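What the Founder of Skasum Learned by Giving Her Job Away

March 6, 2015 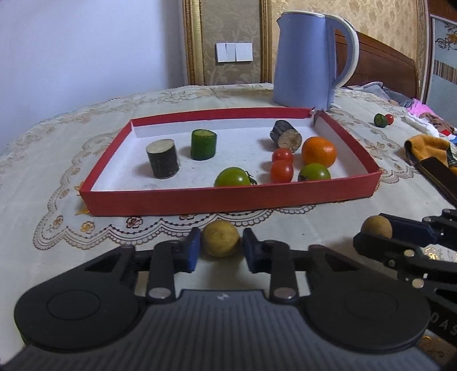

She spent eleven years running Skasum, the meal-planning company she started in a rented room in Hudside, and then one morning in February she handed the whole thing over to her staff and went home to make soup. I had been wanting to talk with her ever since I heard that story, and when we finally sat down she was every bit as good company as people had promised. We got onto the subject of teams almost at once -- she thinks most leaders hire people who are too much like themselves -- and I thought of a red tray with a couple of little cherry tomatoes, a bigger orange one and a green one just starting to blush, all sharing the same small space. She laughed when I told her that. "I hired nothing but cherry tomatoes for the first four years," she said. "Same schools, same jokes, same blind spots. We were very happy and we were going broke."

She grew up in Cilness, the second of five children, and she credits the dinner table there with most of what she knows about running a meeting. Her father had a rule that the youngest spoke first. "If my dad had gone first, we'd all have agreed with him, because he was six foot three and he had the potatoes," she told me. She brought the rule to Skasum when the company reached 10 people, and she kept it when there were 60. The newest hire opened every Monday meeting, and she herself had to wait until the very end, which she says was torture.

I asked her when she first knew she was in the way. She took her time with that one, stirring her tea long after the sugar must have dissolved, and then told me about coming back from two weeks off to find 481 unread messages. "I was proud of that number for one whole afternoon," she said. "I told my husband. I think I told my mother. And then around supper I started reading them, and almost every one was a grown, capable person asking me if it was all right to do something they already knew how to do."

What followed was slow, and she is frank that some of it went badly. She began by giving away small decisions, such as refunds and supplier calls, and she took several of them back the first time something went wrong. Her operations manager finally asked her whether she was giving the decisions away or lending them out. She wrote the question on an index card and taped it to her monitor, where it stayed for two years.

The person who helped most, she says, was a coach from Morikawa, a small leadership practice whose clients are mostly family businesses. The coach asked her to keep a notebook of every time she answered a question in a single day. She got to 40 before lunch and quit. "I didn't need the afternoon," she said. "I got the idea."

These days she comes in on Tuesdays and Thursdays, and she has no office. The new managing director works from her old desk and has moved the plants. She admits that the plants bothered her more than the change in title did, and she drove home grumbling about a fern. She still reads the monthly figures, and she still has opinions about the font on the packaging, but she writes those opinions down and waits a week before she sends them. Most never get sent.

Before I left I asked what she would say to someone who is just starting out and doing everything alone, as she once did. She walked me all the way to my car thinking about it. "Take a real vacation early," she said. "Take it while the place is still small enough that you can stand to see what happens. I waited nine years, and I was scared the entire flight."

Then she remembered she had promised me her lentil recipe and went back inside to find it.

Recent conversations

The Quiet Person in the Meeting
Two Sisters, One Bakery and a Very Long Lease
Why a School Principal in Cilness Answers Her Own Phone
Learning to Say "I Was Wrong" at Work

Comments

hillside_reader
"Giving them away or lending them out" -- ouch. I forwarded this to my boss and then worried about it all through lunch.

MapleAndPine
We tried having the newest person speak first and it was awkward for a month. It's the best part of our week now. Loved this piece.

Retired in Hudside
I remember when Skasum was just that one room. Glad to hear she's getting some rest. Any chance of the lentil recipe?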